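Setting up a pretend kitchen corner: speaker notes
Talk for the Jurunville play resource network, 8 November 2021
Speaker: Mihret Gebreyes

Slide 1. Scope

Introduce self. Toy library at Virkham, kitchen play sets only. Dolls, vehicles and construction are in Jong-dae Wang's session after the break, so hold those questions for him.

State the figures early. Catalogue stands at 422 pieces of play food and tableware, of which over 300 go out on loan in a normal August. The talk covers sorting, laying out and checking. Purchasing is on the handout.

Slide 2. Materials in one set

A lending set mixes hard and soft pieces. Define the terms before going on, as Jikville uses different ones.

Hard: plates, cups, bowls, moulded fruit. Wipe-clean. Inspect the rims.
Soft: plush and felt food. Surface wash unless the tag says otherwise. Inspect seams and any sewn-on label.

Ask who stores the two kinds together. Expect most hands. Say that we did as well until the Tesfamariam review, and that the soft pieces were picking up crumbs and grit from the bottom of the tub.

Slide 3. Laying out before sorting

Main point: everything comes out onto a light-coloured table before anything is put away. Small dark pieces are easier to find on white. Pastel tableware is harder, so put the mint pieces down first and keep them together. The mint dish and its cup are a good case: same colour, same shelf code, and they should be stored as a pair.

Lay cups on their sides during inspection so that the rim can be checked all the way around. Fruit goes wherever there is room. Mention the banana with the browned tip. Borrowers sometimes report this type of colouring as damage. Check the catalogue photo before withdrawing a piece.

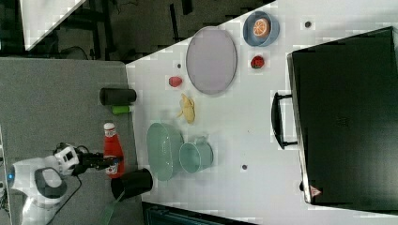

Slide 4. Sorting order

1. Plates, largest first. The lavender oval is the base of its stack.
2. Bowls and dishes, matched by colour.
3. Cups, matched to dishes where a match exists.
4. Fruit and vegetables, whole and cut pieces in separate bags. The orange slice is a cut piece.
5. Bottles and condiments.
6. Anything left over goes in the query tray with a dated slip.

Pause for questions on step 3. Someone will ask about cups with no matching dish. They are coded as singles and lent as singles.

Slide 5. Soft condiments

Spend 5 minutes on this slide. It's the area where our checking was weakest.

Plush bottles wear at the outline first. The pile lifts and the edge looks frayed well before a seam opens. A slightly soft edge is acceptable for lending. An open seam is not.

Labels need a separate check. On the ketchup bottle the label is white fabric with a green border, and the large letters are embroidered. Run a fingernail under the border. If it lifts, the piece goes to mending. Pale specks on red fabric are generally lint, so try a dry brush before washing.

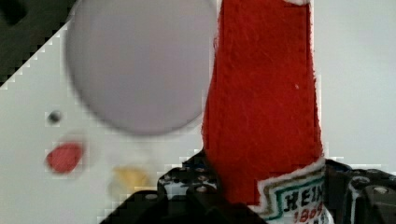

Plush ketchup bottle, label side. Stepped upper edge with green border and gold-coloured line.

Slide 6. Record keeping

One card per set, 2 signatures: whoever checks it out and whoever checks it in. Note colour and material for every piece. "Cup" alone is no use when a set has a black one and a mint one.

Circulate the sample card. Collect it again before the break.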